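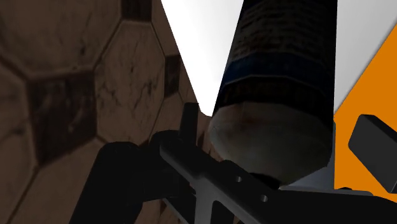

A reader of the last edition wrote in that the Mavden 2 kept asking to be descaled even after a full cleaning cycle, and wanted to know whether the tank had to come out first. It does. The steps in this section have been put in the right order to make that clear.

4. Descaling and resetting the counter

The Mavden 2 counts the water that passes through the heater and shows code 211 on the display when descaling is due. With hard water this can happen as early as the second month. You can keep brewing for a short time after the code comes up, but the coffee will run slower and may taste flat.

What you need

Luleck descaling liquid, one bottle
A bowl or jug that holds at least 800 ml
Fresh cold water
A soft cloth

Caution: Do not use vinegar. It attacks the seals in the pump and leaves a smell that takes many rinses to clear.

Caution: The liquid that comes out of the spout during descaling is hot. Keep children and pets away until the cycle has ended.

4.1 Preparing the machine

1. Switch the machine off and let it cool.
2. Lift the water tank straight up and out. Empty it.
3. Take the filter cartridge out of the tank and set it aside in a glass of clean water.
4. Pour the whole bottle of descaling liquid into the tank, then fill with water to the 800 ml line.
5. Put the tank back and press down until it clicks.
6. Empty the drip tray and place the bowl under the spout.

Note: The counter only resets if the machine has registered the tank being removed and replaced. If you pour the liquid in from above with the tank in place, the cycle will run as normal but code 211 will stay on.

4.2 Running the cycle

1. Switch the machine on and wait for the steady light.
2. Hold the Rinse and Steam buttons together until the light blinks.
3. Press Rinse once. The pump runs in short bursts with pauses between them.
4. When the light turns orange, empty the bowl and put it back.
5. Remove the tank, rinse it well and fill it with fresh water to the same line.
6. Replace the tank and press Rinse again. The machine stops by itself when the tank is empty.
7. Refit the filter cartridge, fill the tank and run one cup of plain water through. Discard it.

Do not switch the machine off during a pause – the cycle will start again from the beginning.

4.3 If something goes wrong

Code 437 means that water is not reaching the heater. Check that the tank is seated, then press Rinse. If the code comes back, leave the machine off overnight with the tank full and try once more. After that, contact the dealer.

Wipe any splashes off stone or painted surfaces right away. The liquid can leave dull marks.

Section revised 28 Sep 2025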